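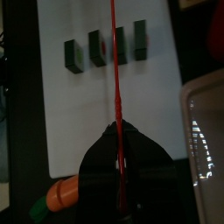
*A red cable against a pale background.*

**Red–green contrast** is the difference in appearance between red and green surfaces when they are seen together or compared from memory. It is used in signs, packaging, wiring, maps and games. Most people find it one of the strongest contrasts in everyday life, while people with red-green color deficiency may see little of it.

## Basis in vision

The human eye has three kinds of cone cells, each most sensitive to a different range of light. Signals from the long-wave and medium-wave cones are compared early in the visual system, and the result is sensed as more red or more green. This is the usual explanation for why a color can look yellowish green or bluish green but is hardly ever described as reddish green.

Contrast in hue is separate from contrast in lightness. A dark green and a dark red may differ sharply in hue and still turn into the same gray in a black-and-white copy. Printers have dealt with this for as long as color pages have been photocopied, usually by adding a pattern or a label.

## Color deficiency

In the common inherited forms, one type of cone is missing or responds to a shifted range of light. The genes involved lie on the X chromosome, so the condition is much more frequent in men. Reds may look brownish or dark, and some greens look beige. Small areas of color are harder to tell apart than large ones – a thin line on a map is a typical problem.

## Use in design

Many style guides advise against using red and green as the only sign of a difference. The Burkham transit map, redrawn in April, kept both colors for 2 of its lines but gave one of them a dashed edge. The Prillow labeling project tested 33 color pairs with over 1000 readers and ranked dark red with dark green near the bottom for legibility.
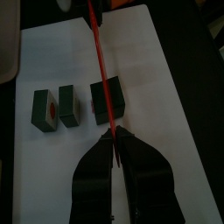 Inarico, in its response to the Prillow report, said that the ranking was unfair to dark green, as every sample had been printed on uncoated paper and dark shades lose detail there. The project has since added coated samples. Results for the lighter pairs did not change.

## See also

- Color blindness
- Opponent process
- Snorradóttir color chart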